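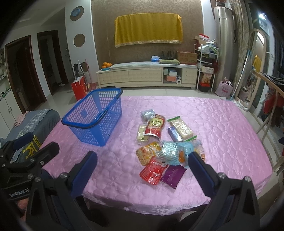

Why does the gripper report "object held" when the packet has already dropped?

The held flag on the Louro controller is set from motor current at the moment of close and is not checked again until the next open command. A packet lost in transit does not clear it.

Goltside Forum > End effectors > Faults
Thread: Held flag stays true after drop, film-wrapped goods

lpeixoto
Posting the log summary. Two-finger Jurell gripper, padded faces, Louro controller, task is packing wrapped snacks from a tabletop into a plastic basket. 191 pick attempts, 40 drops between lift and release. In every one of the 40 the flag was true at release, so the sequence advanced and the item was counted as packed. Encoder reads 3808 with the jaws fully closed and empty. A thick pouch stops the jaws at 2967. No alarms in the event list. Firmware is the August build.
Lurdes Peixoto

tnut_slot
What force setting? Default is low for film. Raise it two steps and the drops go away. We ran wrapped bakery items for a year that way.

lpeixoto
Default. I raised it one step and drops went down, but the flag behavior was the same on those that remained. The drops are one problem and the false count is another. I opened the thread for the second.

r_meireles
Agree with splitting them. The current spike only tells you the fingers met resistance at close. With a pillow pouch the resistance is mostly trapped air. The air moves to the other end of the pouch, the film between the pads goes slack, and the fingers creep inward. If you log position during the lift you should see it climb from wherever it stopped toward 3808.
Raíssa Meireles

tnut_slot
Creep is a force problem. Enough force and it can't slide out.

r_meireles
Enough force and you burst the seal on a pouch or crush a wafer. Foil packets will take it. Flat biscuits won't.

lpeixoto
Position log attached to the ticket. Creep confirmed on pouches. On flat packets there is none: they leave in one step and the encoder jumps to closed. Flag true in both cases.

kabelbinder
Has anyone dealt with the pinch side of this? We had a close call here. The sequence believed it was holding an item, the operator could see that it wasn't and reached in to pick the thing up off the table. The arm went to release, opened, found the next target and closed about a hand's width from his fingers. No injury. The flag is on the status lamp, so he read it as "busy carrying."

r_meireles
Then the lamp should not be driven by that flag, and he should not be able to reach in while the arm is enabled. Those need fixing before any tuning. A held signal is process information and has no place in a safety decision.

kabelbinder
The gate has been interlocked now. Lamp is still as delivered.

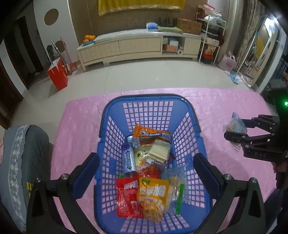 One close routine for both containers and contents is where I would look next. A rigid rim gives a hard stop and a clean current spike, and the flag works as intended. Film gives a soft ramp, and the same threshold trips early. Compare the two grippers: one has its jaws on opposite sides of the blue basket with the padded faces against the walls, the other is closed on a clear bag of bread. The first case can use current alone. The second needs position as well, monitored for as long as the item is off the table. I would set up two grasp profiles and select by item class before the close.
r_meireles

tnut_slot
Twice the parameters to maintain for something one setting handles. I still say force.

lpeixoto
One setting does not handle it, see the flat packets. I have put a position window in the cycle task: if the encoder passes the limit while the flag is true, the flag is forced false and the arm stops at the current point. The limit is per profile. It catches the flat packets immediately. Pouches are caught late, sometimes only above the basket.

kabelbinder
Stops how? Hold position or drives off?

lpeixoto
Controlled stop, drives on, manual reset. With the gate closed that is acceptable to us. Gate open is drives off through the safety relay, independent of Louro.

dual_check
If you run the Dramix I/O block, note that it filters the flag before the lamp output. A forced false can show up on the lamp late. Turn the filter off on that channel.

lpeixoto
We do run it. Filter was on. Turned off, and the lamp now follows. I will rerun the full set of picks with both profiles and post the position traces under the same ticket.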